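# How People Count What Is Popular Online

**A reading page for grades 3 to 5, from the Jultville Public Library**

When a big event happens, such as a music show or a championship game, many people write about it on the internet. They share pictures, leave comments, and tap a heart or a thumb to show that they like something. Each tap and each comment can be counted. This page explains how the counting is done and what the numbers can tell us.

## What is a hashtag?

A hashtag is a word or a group of words with the # sign in front of it. There are no spaces in a hashtag, so several words are pushed together. The sign works like a label on a folder. When many people use the same label, a computer can find all of their posts and put them in one list.

Suppose that a town holds a parade in February. The town asks everyone who shares a picture to add #JultvilleParade. A person who was at home with a cold can then search for that label and see the parade from many different corners of Main Street.

Labels do not always work perfectly. One person may spell the name of the parade wrong. Another may forget the label. A third may add it to a picture of a sandwich. For these reasons, the list will usually miss some posts that belong in it and include a few that do not.

## Likes, comments, and shares

Posts are measured in several ways. These are the most common:

- **Likes.** A like is one tap. It takes very little time.
- **Comments.** A comment is a message written under a post. It takes more time than a like and may be kind or unkind.
- **Shares.** A share happens when a person passes a post along to other people.

Adults who study these numbers often add them together and call the total "engagement." In everyday words, engagement means how many times people did something with a post after it appeared on their screen.
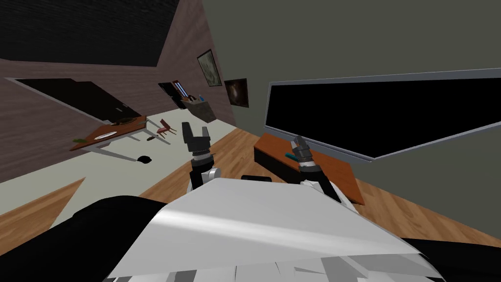

Engagement is different from the number of people who saw the post. A reader may look at a post for a long time, enjoy it, and tap nothing. That reader is not part of the engagement total.

## Comparing two events

Numbers are most useful when they are compared with care. The Llanos Kite Festival and the Sotier Lantern Walk are held in neighboring towns. Last year, the library looked at the public posts for both.

| Event | Posts | Likes |
|---|---|---|
| Llanos Kite Festival | 124 | 2,160 |
| Sotier Lantern Walk | 46 | 2,160 |

The Kite Festival had many more posts. The two events had the same number of likes. If we divide the likes by the posts, we learn that each Kite Festival post received roughly 17 likes. Each Lantern Walk post received almost 47.

Which event was more popular? The answer depends on the question. More posts were made about the kites. The typical lantern post was liked more often. Neither number tells us which event had the bigger crowd or which one was more fun.

## Who does the counting?

Counting by hand would take a very long time, so computer programs are used. The library uses a program called Curkix. A librarian types in a hashtag and chooses the dates. The program then gathers the public posts and prints a chart.

A public post is one that anyone may see. A private post is meant only for people chosen by its owner, and private posts are not included in the library's charts.

## Questions to ask about a number

Readers will often see sentences such as "This show had twice as many likes as last year." Before repeating a number, it is wise to ask:

1. Who counted, and on which website or app?
2. On which days were the posts counted?
3. Is the number for posts, likes, comments, or all of them together?

## Words to know

**Chart:** a drawing that shows numbers.

**Engagement:** the total of likes, comments, and shares.

**Hashtag:** a label that begins with the # sign.

**Public:** open for anyone to see.

Many apps have age rules and do not allow children to open accounts. Please speak with a parent or guardian before using any of them. Printed copies of this page are available at the children's desk, which is open until 2 p.m. on Saturday.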